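Jimel Hand-Held Gripper Kit: Set-up Guide
Section 2: Planning and budgeting before you order

Read this section before you fill in the order form. It takes one cup of tea to get through, and it will save you from the classic mistake of buying lots of grippers and no spare pads! We love this part of the job. A good plan on paper makes the first day of recording a real pleasure.

Who this section is for: anyone ordering their first kit, or adding a second station to a site that already has one. If you are only replacing parts, go straight to Section 7.

2.1 Decide what the work is

1. Write down the tasks you want to record, in plain words. "Packets into a box" is fine. "General household handling" is too wide to plan for.

2. Mark each task as one-handed or two-handed. A two-handed task needs two grippers for each person, and this has more effect on your budget than anything else on the form.

3. Gather the objects. Use ordinary shop goods where you can, and buy more than you think you need. Soft packets get tired quickly and stop behaving like new ones.

Note: Soft, shiny packaging is a brilliant thing to start with. It bends, it creases and it throws light about, so you learn a lot about your pads and your lighting in a single morning. In a close grip between blue pads, the middle of a packet draws in narrower than its top, and your operators will soon get a feel for how much squeeze is enough. 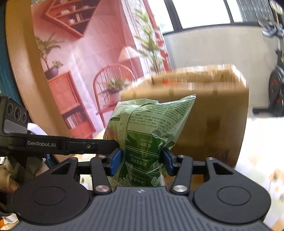 2.2 Work out the number of kits

1. Start with the number of people recording at the same time. Leave out anyone who will only be setting up or checking files.

2. Multiply by two for two-handed tasks.

3. Add one spare gripper per site. At Clurkside, Ross Ogilvie went without a spare for the first month and lost a whole Monday to one missing pivot screw. He now keeps the spare on a hook by the door, already charged.

4. Enter the total in box B of the form.

Caution: Do not count the spare as a working kit. If it is in use every day you have no spare.

2.3 Set the budget

The Plandska planning sheet splits the money into four lines. Copy the lines even if you change the amounts.

Grippers and camera modules: the largest line. Ask for a written quote, and check whether storage cards are included.

Pads and screws: allow £114 per station. Pads wear at the tips first.

Props and packaging: allow £90 per station. Boxes count here too. Cardboard rims go soft after a few days of hands going in and out.

Room: allow £600 for blinds, a printed backdrop or two and a decent floor mat.

For a first site with one station we suggest holding £3000 back for the second order. You will know so much more by then, and it is lovely to be able to act on it.

Note: Prices in this guide leave out VAT and delivery.

2.4 Choose the room

1. Stand where the operator will stand and look towards the windows. If the panes look white and the floor glares, add blinds to your list.

2. Measure the clear floor with the box in place. Both arms must be able to move freely without knocking furniture.

3. Plan for a change of background. Printed backdrops are cheap, light and quick to swap, and picking them is great fun.

4. Find the nearest socket for the charger. Run the lead along the wall and tape it down.

Caution: Keep leads away from the operator's feet. People look at their hands while they work and do not look down.

2.5 Before you send the form

Check that box B matches your sum in 2.2, that the pad order covers every gripper including the spare, and that someone is named for deliveries. Orders for the Lâm charging dock go on the separate sheet at the back of this guide. Keep a copy of both, as you will need the kit numbers in Section 3.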